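Chapter 2
Reading Counts and What They Mean

Most projects in this book begin with a table of read counts. Each row is a gene, each column is a sample, and each cell holds the number of sequencing reads assigned to that gene in that sample. The table looks simple, but it carries the history of every step in Chapter 1, from library preparation to alignment.

We will work with the Flerska data set throughout. It has 18 samples, taken from yeast grown at two temperatures, and 2,798 genes remain after filtering. The files are in the Trorkel archive, in the folder for this chapter. Pádraig Hanrahan prepared the original table, and we keep his column names so that your output will match ours.

Two samples with the same biology can have very different totals. One may simply have been sequenced more deeply. Before comparing genes we need to scale the samples, and the choice of method matters more than many students expect. Section 2.1 covers total-count scaling. Section 2.2 covers the median ratio method – the default in the Javus package – and shows where the two disagree.

Readers who have not used a count model before should review the Poisson distribution first. The exercises take most classes two lab periods.
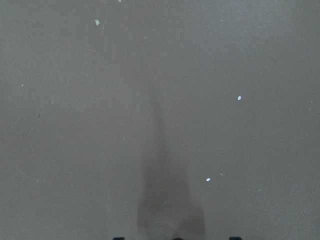
Figure 2.1. Shadow on a gray-brown surface.

2.1 Total-count scaling

Let N be the total number of reads in a sample. Dividing each count by N gives the share of reads that belong to each gene.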